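21 January 2019

Soup, stairs and the great coat hunt

I wasn't going to write anything today but the kettle's on and the bus gave me a headache, so you get the long version.
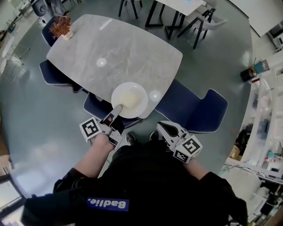 Morning

Woke up before the alarm, which never happens in January. Dark as a boot outside and the radiator doing its clanking thing again. I lay there for a bit trying to decide whether my knee hurt or whether I was only remembering that it hurt yesterday, and then I got up and went down the stairs and had my answer. It hurts. Going up is fine, coming down is misery, and I live at the top of the building, so that's me stuck with it.

Had porridge with the last of the plum jam. I really must make more this year. I made far too little last June (or whenever the plums came, June was the strawberries, the plums must have been later) and I gave half of it away before Christmas in a fit of generosity I now regret. The shop stuff is so sweet it makes my teeth ring.

Then the coat. I have been putting off the coat since before New Year. The zip on the old one went in the middle of the market, with both my hands full, and I've been wearing it pinned together with two kilt pins like something off a scarecrow. So today was the day, no excuses, into Warby on the 27.

The bus

Standing room only, and all the windows steamed up. A woman next to me had a fern on her lap the size of a toddler and it tickled my ear from the library to the roundabout. She was very nice about it! We talked about ferns. Hers had been living in her sister's bathroom and was being fetched home because the sister had got a cat. I said mine always die and she said I was overwatering, and then she said perhaps I was underwatering, so I don't think she knew either.

Town

Tried Ristwood first because they had the sale signs up. Lovely shop, warm as toast, but everything left was either enormous or mustard. I tried on a mustard one. I looked like a jar of piccalilli. There was a navy one I'd have taken on the spot, proper wool, deep pockets, and then I turned the ticket over and it was still £90 after the reduction. I stood there stroking the sleeve for a good while. I put it back. Then I went round the scarves and came back and stroked it again, and put it back again, and left before I did something silly.

The charity shops were no use at all — racks and racks of summer dresses, in this weather. I did find a book of crosswords with only the first page filled in (and filled in wrong, I'm fairly sure, unless there's a river in France called the Loin). Thirty pence. Into the bag.

By then I was starving and my knee was grumbling so I went to Yalçınkaya for the lentil soup. I'd go there every day if it wasn't for the bus fare. They bring it with the lemon and that flat bread that's all bubbles on top, and they don't hurry you. I did three clues and got my feet warm and watched people going past with their umbrellas inside out. I've been trying to make that soup at home since the autumn and it's never right. Mine comes out like wallpaper paste. I think they put something in at the end, butter with red pepper in it maybe, and I keep meaning to ask and then losing my nerve when the bill comes.

Afternoon

I'd more or less given up on coats, and then I went the back way to the bus stop to get out of the wind and passed Flonevine, which I'd always thought was a florist. It isn't! It's half haberdashery and half repairs, with a wall of buttons right up to the ceiling. I asked how much for a new zip, fully expecting to be told off for the kilt pins, and the girl behind the counter turned the coat inside out, had a look at the seams and said it was far too good to throw away. The lining wants a stitch under one arm as well. She'll do the lot for less than a third of the navy one.

So I left it with her, which I hadn't thought through, and came home in a cardigan and two scarves. One of them was new, I admit it. The wind at that bus stop came straight off the sea. I jigged on the spot until the 27 turned up, bad knee and all, and a schoolboy gave me a look.

Evening

Bath, pyjamas, crossword. I've switched on the step counter on my phone at last, and it says 2,968, and I don't believe a word of it. It must have missed the whole of the hill. I'm tempted to walk up and down the hall out of spite but the knee says no.

Beans on toast for supper with too much pepper. I've put lentils in to soak for tomorrow — I know you don't have to with the red ones, but my mother always did and it feels rude not to. I'm going to try the butter at the end and see if it gets me any closer.

The coat's ready next week. Must remember to take the ticket, it's in the blue jug with the stamps.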